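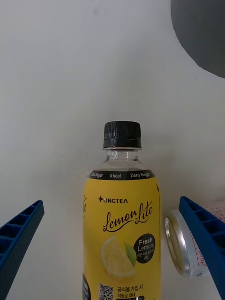 Re: [tusby-list] Container deposits and the new sorting rules
February 7, 2024

On the depot question, a member in Ivinley wrote:

> Does anyone know if the Varkier Road depot still takes bottles
> with the caps on? Last time I drove 26 km and they made me take
> every one off in the parking lot. Also, do we have to split the
> clear from the coloured now?

Caps can stay on. That changed in June. Labels can stay on as well, and you don't need to flatten anything - they prefer it if you don't, as the counter misreads crushed ones.

Clear and coloured plastic go in together. Glass is still separate. The limit is 600 containers per visit, and anything over that needs a phone call first. Our last hall drive came to 1864, so we split it over four trips.

For the meeting room I'd like to stop using the one big garbage can. Two small bins side by side would do, one for returnables and one for everything else.

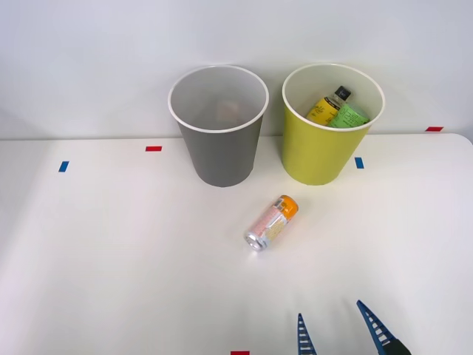 Small bins on a table, grey one at left.

The hardware store on Su Street has a similar size. I have $41 left from the fall drive and can put it toward a pair if there are no objections by the end of the month.

Please rinse the milk jugs. The last lot smelled sour by the time I got them to the depot.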